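Drying Herbs and Citrus Peel in a Low Oven

Most home ovens run hotter than the dial says at the bottom of the range. Put an oven thermometer on the middle rack and let it settle before loading anything. If the lowest setting reads over 200 degrees F, prop the door open with a folded towel and check again.

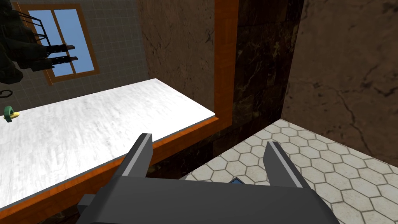
Venter, November 25, 2018

Strip the leaves from woody stems such as rosemary and thyme. Soft herbs - basil, mint, parsley - go in as whole leaves, blotted first. Lay everything in a single layer on parchment. Overlapping leaves stick together and turn black where they touch.

For citrus peel, use a vegetable peeler and take only the colored part. White pith dries slowly and tastes bitter once ground. Cut the strips to an even width so they finish together.

Rotate the sheet every 30 minutes. Thyme is done when it crumbles between two fingers. Peel should snap. If it bends, return it to the oven.

Cool completely on the sheet before filling jars. Warm leaves give off moisture and the lid will trap it. Check the jars daily for the first 5 days. Any fogging on the glass means the batch goes back in the oven.

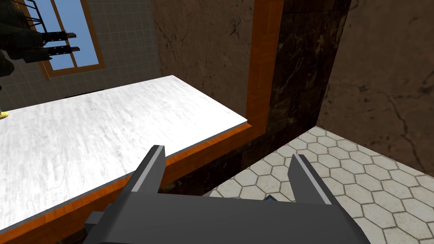

Store whole and grind as needed. Ground peel loses most of its scent within a few months, while whole strips keep until the next citrus season. A blade grinder works for peel if it is run in short pulses. Long runs heat the oils and the powder cakes under the blade. I use a Brukix and wipe it out with a dry cloth afterward; a spoonful of uncooked rice clears what the cloth misses.

Label each jar with the contents and the month. Dried oregano and marjoram look the same after a week in the cupboard.

Conversion: one teaspoon dried for one tablespoon fresh. Start with less for sage and rosemary - both get stronger when dried.

Filed under: Pantry, Preserving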